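Low Numbers, Slow Market
By Jonas Prantl
9/29/19

Print | E-mail

Aurelia Hubmann has brokered registration plates at Kofler for long enough to distrust any price she did not see paid. "An asking price is an advertisement," she said. "I file it separately."

Her current subject is the Trodberg series, the enamel plates numbered up to 558. Only the first 100 trade as a distinct class. Above that, she said, value depends on the digits: plate 128 has drawn steady inquiries, while its neighbors have drawn none.

Transfer rules account for much of the spread. A Trodberg right can be moved between cars, but the physical plate must be surrendered if the enamel is chipped through to steel. "People restore them and lose the original surface," Hubmann said. "I would take a dull plate with its first paint over a bright one."

She checks the stamping depth, the spacing of the bolt holes and the maker's mark on the reverse. Grostell pressings have a rolled edge. Varis pressings are cut square and rust sooner at the corners.

On timing she was brief. Five plates are listed for the October sale, and she expects the single-digit one to be withdrawn. "The reserve is too high. The owner knows it."
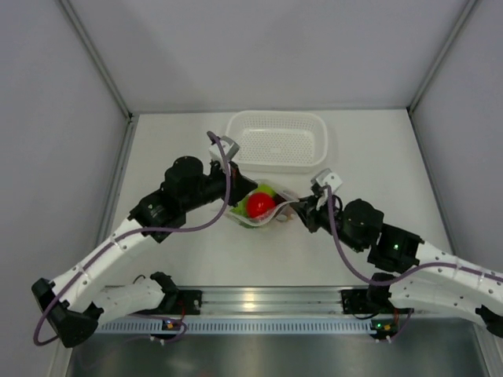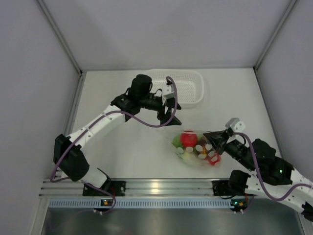
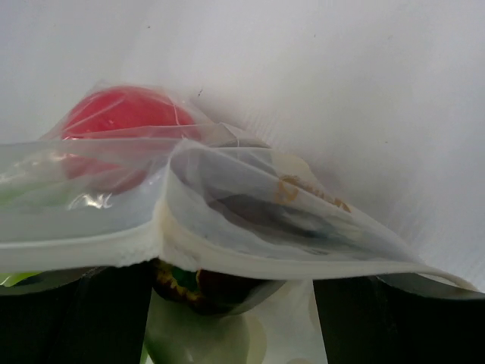

Comments

Arash Hassanpour: Does the surrender rule apply to plates kept off the road? Mine has hung in a garage since my father sold the car.

Elsa Rønning: Only on transfer, as far as I know. Ask the registry in writing.

Kevser Yüksel: Some Varis pressings have rolled edges too. I own one.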